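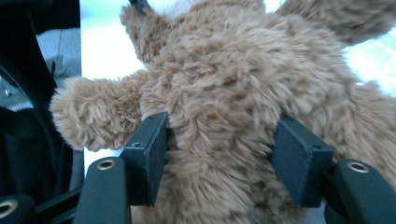 Soirée film à la maison : nos astuces pour l'image, le son et le rangement

Mis à jour en décembre

Regarder un thriller dans son salon demande peu de matériel. La plupart des défauts dont on se plaint — visages trop sombres, dialogues inaudibles, reflets sur l'écran — se corrigent avec ce qu'on a déjà.

L'image

Désactivez d'abord le mode « dynamique » du téléviseur. Choisissez « cinéma » ou « film », puis coupez la compensation de mouvement. Les scènes de nuit restent bouchées ? Montez la luminosité de 2 crans, pas davantage, sinon les noirs virent au gris.

Placez une petite lampe derrière l'écran, jamais en face. Sur un vidéoprojecteur, nettoyez le filtre à air toutes les 1000 heures si la notice ne donne pas d'autre valeur. Le Trorik de Negin Ebrahimi s'éteignait au milieu des films : le filtre était plein de poussière.

L'écran se nettoie éteint et froid, avec un chiffon microfibre à peine humide. Pas de produit à vitres, pas d'essuie-tout.

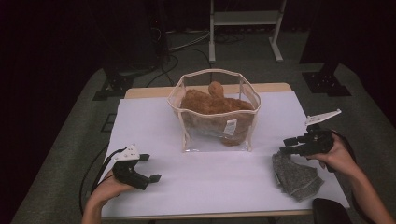
Ours en peluche dans son sac transparent à bords beiges.

Le son

Si les voix se perdent sous la musique, cherchez le réglage « dialogues » ou « mode nuit ». Une barre de son posée au fond d'une étagère sonne creux : avancez-la jusqu'au bord du meuble. Un tapis entre le canapé et l'écran réduit l'écho dans une pièce carrelée.

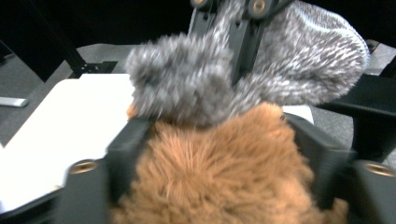
Peut-on laisser les DVD dans leur boîtier ouvert près du lecteur ?
Mieux vaut les refermer après chaque film. La poussière et les rayures viennent surtout des disques laissés à l'air. Pour essuyer un disque, partez du centre vers le bord, en ligne droite.

Les plaids et le canapé

Secouez les plaids dehors avant le lavage. Le pop-corn caramélisé se décolle avec un glaçon enfermé dans un sachet : laissez-le 15 minutes, puis grattez avec le dos d'une cuillère. Pour une tache de beurre, saupoudrez de la terre de Sommières, attendez une nuit, aspirez.
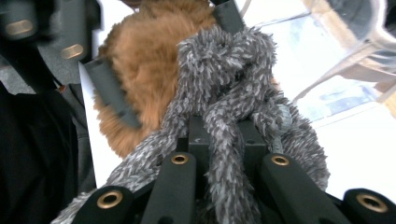 Wullier, décembre — Au ciné-club de quartier, Gilmar Sampaio range 41 films dans deux caisses à couvercle. Les titres sont classés par durée et non par ordre alphabétique, ce qui aide quand on commence à 21 heures. Une fiche collée sous le couvercle indique la langue et les sous-titres disponibles.

Chez vous, une boîte à chaussures suffit. Notez au crayon le nom de la personne à qui vous prêtez un disque, et la date.

Les télécommandes

Retirez les piles d'une télécommande qui ne sert plus. Si les contacts sont verdis, frottez-les avec un coton-tige trempé dans du vinaigre blanc et laissez bien sécher avant de remettre des piles neuves.

Astuces envoyées par Radoslava Malý et Pouran Sadeghi.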